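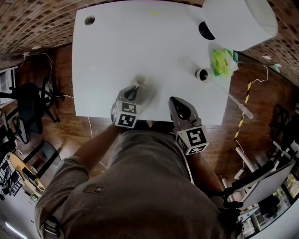 Josphat Ndung'u wrote back on our first draft that a table is only messy if somebody needs it, and that we had spent a month measuring something the people in the room had already decided to live with. We have left his remark at the top of the report because we never found a good answer to it. It also changed what we think our results show, which is less than we hoped when we signed up for the topic.

Clearing the White Table: Does a Tidying Rule Change How a Shared Room Is Used?
Student project report, Room 203, Anholm Building, Cultanwood
Submitted Tuesday, October 6, 2020

Background

Room 203 is a workroom used by several classes. It has a white rectangular table that everybody uses, a round wooden table that fewer people use, black office chairs, a black metal rack and a white shelf unit. Students come in, put things down, work, and leave. Some of the things leave with them.

At the start of September the room was given the Sitompul checklist, a one-page sheet taped inside the door. It says that the large table should be bare at the end of every session, that each item on it should have a home, and that anything without a home should be thrown out. The sheet promises that a cleared table will save time, cut down on lost items and make people more willing to share. It gives no source for any of this. Our project was to find out whether any of it happened in our room.

We should say that we didn't start out neutral. Two of us had used a checklist like this in an earlier class and found that most of the clutter had moved to the windowsill. The third member of the group was more hopeful and did most of the arguing in its favor. Where we disagreed, we have tried to say so.

What we did

We followed 11 sessions. For the first few we only watched and took notes, and the sheet on the door was left to do its work alone. After that we reminded people out loud, once, near the end. In the last few sessions we stayed and cleared the table ourselves with whoever was still there.

For every session we wrote down what was on the white table when people arrived and what was on it when they left. "On the table" sounds like an easy category. It caused more trouble than anything else in the project. A bag with something inside it was one item for one of us and two for another. A cup was one item, but a cup with a rod or a pen standing in it started a long discussion. We settled on counting whatever could be picked up in one hand without spilling, and we went back over our early notes with that in mind. The early numbers are weaker as a result, and we would not lean on them.

We logged some 200 items over the whole project. Most of them were ordinary: cups, plastic bags, packing material, cables, bits of paper, parts of somebody's class project. We sorted them by what happened next:

Taken away by the person who brought it
Moved to a shelf or the rack
Moved to another table or the floor
Thrown out
Left where it was

The third group is the one the checklist doesn't mention, and it is the group we ended up caring about.

What we saw

Small things are easy. A cup has an obvious place to go and needs one hand. Once people were reminded, cups went back to the shelf in nearly every session, and this is the part of the checklist we are willing to call a success. Even here there is a catch. The same cups were usually back on the table early in the next session. Returning them made the table look better overnight, when the room was locked.

Soft plastic bags were harder. A crumpled clear bag with something bright yellow-green in it is a good case to think about. It takes up more space than its contents need, it won't stand up, and it gives no hint of who wants it. People slid bags like this toward the side of the table to make room and then treated that side as settled. Hardly anyone opened them to look. When we asked whether a bag could be thrown out, the usual reply was that it probably belonged to someone. The checklist would have it in the trash. We think most people were right not to follow the checklist on this, and that the sheet would have caused a real argument if anyone had obeyed it strictly.

Large light objects were the worst. The big white cylinder lying on its side toward one end of the table is typical. Our own notes call it a bin on one page and a lampshade on another, and this is more or less the problem. If it is a bin, it goes on the floor. If it is a lampshade, it goes with a lamp. Until somebody makes up their mind it stays on the table, and it takes the space of many cups. On paper it is one item. Our count says that a table with this on it is tidier than a table with a row of pencils, and anyone trying to spread out a drawing would disagree.

Long thin things were rarely noticed at all. A white rod sticking out past the edge of the tabletop is in the way of a sleeve or a hip, yet it covers almost none of the table. We don't have a column for things that stick out. We should have had one.

Then there is the floor. The checklist is only about the tabletop, so a white cable lying across the wooden floor toward the table scores nothing. A person carrying a full box would probably rank it first. Chairs have the same standing. A black office chair left by the side of the table decides who can reach what, and no one logs it, including us until the project was half over.

Did it save time?

The sheet says so. We can't. We tried to time how long people took to begin work after sitting down, and gave up after three sessions. Some started straight away and some talked, and the state of the table had no clear part in it. One person began faster on a crowded table than she later did on a clear one, and said she had liked having her things where she left them. A single case proves very little. It was still more evidence than the checklist offers for the opposite claim.

Clearing up also takes time, and this never appears in the sheet's promises. On the days we cleared the table with the group, the session ended early in practice, even if the schedule said otherwise. Whoever adds up the minutes saved should subtract these.

Did it cut down on lost items?

We have our doubts here too. During the first sessions people asked each other where something was, looked on the table, and found it. After the clearing began, they asked the same question and then had to check the rack, the shelf unit and the round table. Things weren't lost, exactly — they were put away by somebody else. The hopeful member of our group points out that this would get better once every item had a fixed home and people had learned it. That may be so. It would need a longer project than ours, and a room with fewer classes in it.

Did people share more?

We saw no change that we could pin on the checklist. People who sat together before sat together after. A clear table did make it easier for a late arrival to find a spot, and we noted this more than once. We also noted that late arrivals on crowded days simply pushed things over.

Where the things went

The round wooden table was never part of the plan. It had items on it before the project began and it had more at the end. The rack filled up as well. If we count only the white table, the last sessions look much better than the first. If we count the room, we are not sure there is any difference, and we didn't record the other surfaces carefully enough at the start to say. This is the biggest hole in our work. We noticed it too late to fix.

Problems with our method

Everyone knew we were counting. A person with a notebook near the table is a reminder, even when she says nothing, so our "no reminder" sessions were not really that.

We changed our definition of an item partway through.

We were also users of the room. At least some of the bags were ours.

The group that stayed to help us at the end was made up of people who like tidying. We can't say what the rule would do with the ones who had already gone home.

What we would suggest

We would take the sheet off the door, or at least cross out the promises at the bottom. In its place we would try something smaller. Keep one end of the white table free at all times and let the other end be as full as it wants. Put a marker next to the bags so that people can write a name on them. Decide what the white cylinder is. Run the cable some other way around the table, and do this before anything else on the list.

Whoever repeats the project should pick an area of tabletop and measure how much of it is covered. Counting objects rewards people for removing pencils. Photographs taken from straight above, at the same point in every session, would do this better than our notes did, and they would settle the arguments about cups.

Josphat Ndung'u has asked for one more change, that we drop the word "messy" from the report wherever it isn't defined. We took it out of the results section. It stays in the first paragraph, where it is his.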